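# The Case for the Pink Plate

It started with a chip. I was unloading the dishwasher on a Friday night, half listening to the radio, when I found that the last of my white dinner plates had lost a bite out of its rim. I'd had those plates since my first apartment. They came in a box of 12, they were the color of printer paper, and in all that time I don't think I ever once looked at them. They held the spaghetti. They went back in the cupboard.

So I went shopping, and I came home with one pink plate. One! I had meant to buy a whole set, but I stood in the back room at Gratarau, the little tableware store by the old bus depot, turning this thing over in my hands, and it seemed wrong to rush. I ate toast off it the next morning. Then a sliced peach, then a heap of buttered noodles, and by the end of the week I was planning meals by what would look good on pink.

I've since become a person who has opinions about plates, and I'd like to share them.

Bujar Nedeljković understands. He runs Gratarau and has been selling plates for long enough to watch the fashion swing from heavy brown stoneware to hotel white and back again. When I told him about the noodles he laughed and took me straight to the shelf where he keeps the singles, the leftovers from broken-up sets, most of them under $50 and a lot of them under $5. "People come in wanting white because white is safe," he said. "Then I put a lemon on a pink one and they go quiet."

He does keep a lemon by the register for this purpose. He also has a lime, a tomato and, in November, a small persimmon that he says sells more dishes than he does.

What he's showing off is the oldest trick in the paint box. Colors that sit across from each other on the color wheel make each other look brighter. Red and green do it, and so do their softer cousins. Set a few basil leaves on a white plate and they look like basil leaves. Set them on pink and they look as if somebody turned up the dial. White fish gets warmer and more appetizing. Even a hard-boiled egg looks dressed for company.

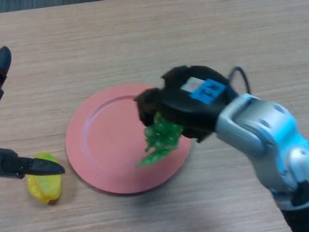 Fruit is where a colored plate really earns its keep, and it's the easiest place to begin, with no cooking and no arranging skills required. Pick a fruit and a plate that disagree. Bright green grapes over salmon pink are about as good as this gets, the small round berries all shine and the plate all matte, and you could put that pairing in the middle of a pale wooden table and skip the flowers entirely. Purple plums like yellow. Oranges are gorgeous on dusty blue. Strawberries, I'm sorry to report, vanish on pink, although they look terrific on a gray-green plate I found at a yard sale for two dollars.

Finish matters nearly as much as color. A glossy plate throws the light back at you, and under a kitchen ceiling fixture that can mean a white glare right where your dinner should be. Matte drinks the light in. The color changes gently from one side to the other as the day moves, and at my breakfast table the side nearest the window goes paler while the far side stays deep. The trade-off is knife marks. Some matte glazes pick up gray scratches from cutlery, which usually come off with a paste of baking soda and water and a bit of patience. If you cut a lot of steak, test one plate for a month before you buy more.

Then there's the rim, and here I get a little carried away. My old plates were coupe style, with no rim at all, just a smooth curve up to the edge. They hold a lot and stack beautifully, but everything on them looks like it's drifting. A wide rim gives the food a border. It also gives you somewhere to put your thumb when you carry it to the table, which my mother considered the whole point.

The shallow well in the middle is handy too – sauce stays where you poured it.

Brands? I have a few favorites. Joselia makes a rimmed salad plate in a shade they call guava, and the glaze pools a bit darker near the center in a way I find very hard to walk past. Flumetti is better known for serving bowls, but their dessert plates come in a sharp citron yellow that's wonderful under blueberries. Nikzad does the quiet colors: clay, putty, a lovely washed-out sage. I own two of the sage and I'm trying to be reasonable about it.

You don't need to replace a thing, either. Keep the white ones for everyday use and slip in one color, used for whatever goes in the center of the table. Bujar suggests taking a plate to the store window before paying for it, and asking to see it on wood if your table is wood. Pale wood flatters nearly any warm color. Dark walnut swallows the deep ones and makes the pastels glow.

My cupboard now holds almost 100 pieces if you count saucers, and I do count saucers. None of them match. Last week I served roast chicken to six people on six different plates, and my neighbor Carol traded hers with her husband's before she'd sit down. She wanted the pink one.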